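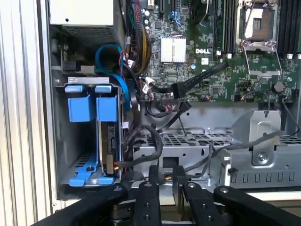 Open Dell, blue drive carriers on the left.

Last month I moved to Adthorpe and brought 12 boxes with me. Nine of them had clothes and kitchen things. The other three had old computers and their cables. My sister asked why I pay to move machines which I do not switch on. So I want to write down what I think about keeping old files.

3 replies · 12 likes

When I came to this country I had one desktop computer and it held my whole life. Letters from home, scanned school papers, my first bad translations. I did not make copies. I did not know that a person should make copies.

Then one Thursday the computer did not start. I took it to a small shop called Huang, near the bus station. They saved 151 photos and told me the rest was gone. I was thankful for the 151, but I still remember some of the ones which are missing.

1 repost · 27 likes

After this I became too careful. I saved everything, and I saved it many times. The same folder on two disks, on a stick, in my email. The names were terrible: "new", "new2", "really new". For one letter to my landlord I had five versions and I could not say which one I had sent.
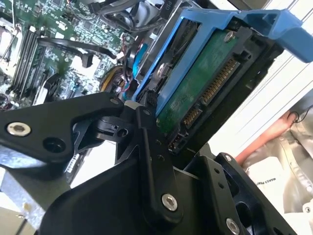
So my first advice is to give a file a name that a stranger can understand. I write the year, then the place, then what it is. No "final". It takes a few more seconds and it has saved me whole evenings.

8 likes

Second advice: decide what you will not keep. This was very hard for me. I had more than 1,000 pictures of bus timetables, receipts, parking signs and half-eaten lunches. I deleted them over one weekend in October, with a lot of tea, and I have not missed a single lunch.

Third: keep one copy in another house. Mine is with my aunt in Tillari, in a drawer with her sewing patterns. She does not know what is on the disk and she does not ask. Each time I visit I bring a fresh one and take the old one home.

2 reposts · 19 likes

Someone will ask why I do not simply put all of it online. Part of it I do. I used a storage service named Huritley for some years and it was good, until they changed the plan and I had a short time to move everything out. I do not blame them, a company can change its plan. But now I want to have one copy that I can hold in my hand.

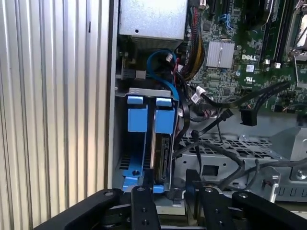
What surprised me most when I sorted the files was which ones I opened twice. The nice travel photos I looked at once. But a shopping list that my mother typed for me, with the prices — this one I read again and again. Also a recipe for plum cake with one step missing. I have baked it both ways and I still can't say which is correct.

6 replies · 41 likes

So please keep a few of the boring things too. Only a few, and with a good name.

Next week I will write about paper letters, which is a bigger problem, as mine are in three languages and one shoebox. If you have a system for paper, please tell me in the replies. I read slowly but I read all of them.

Share · 14 comments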